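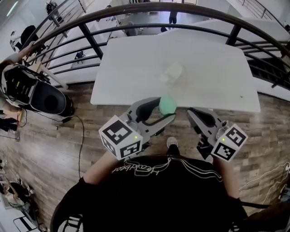 The mint-green ball, right at the near edge of the table.

The ferry to Prumum left at 4 in the afternoon, and Octavian Ciobanu was first up the ramp with his grandmother's accordion on his back and a bag of plum rolls under his arm. He was going to play at the Flallon! He had said it to the ticket man, to a woman with two goats, and to the goats.

The Flallon was held every December in the old salt hall, and anyone could enter as long as they brought a tune no one on the island had heard. That was the only rule. The clerk kept all the old ones in a green ledger, 1,289 of them, and she knew every one by heart and would hum along if you tried to cheat.

"What have you got?" asked the boy beside him at the rail. His name was Valer and he carried a fiddle in a pillowcase.

"A waltz," said Octavian. "It came to me while I was peeling potatoes. I let the whole pot boil over, it was so good!"

"Play me a bit."

So he did, right there with the spray coming over, and the goats stopped chewing. Valer had his fiddle out before the second turn.
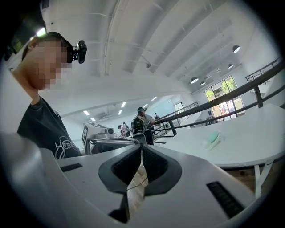 Black cap, head down.

They came into harbor playing it for the eleventh time, faster than a waltz should go, and half the passengers were dancing down the ramp with their suitcases. Oh, it was a glorious racket. The clerk was waiting on the dock with her ledger under her coat.

"Well," she said, "I've heard it now. So has the whole harbor."

Octavian's heart dropped into his boots. Valer looked at his fiddle as if it had bitten him.
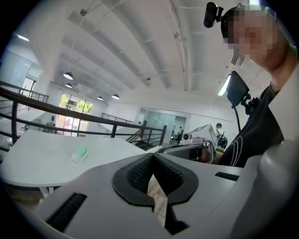 The salt hall was already lit when they got there, and somebody was frying onions by the door. Octavian sat on the steps and ate a plum roll, then another, and shut his eyes and tried to think of anything at all that could be a tune. What came was thin white lines curving over a black T-shirt, rising and dipping, and he followed them with his right hand, up where they went up and down where they went down. Valer leaned in. "Again," he said, "but slower at the top." By the time the clerk called their names they had a beginning and a very good middle, and they walked in grinning to find out about the end.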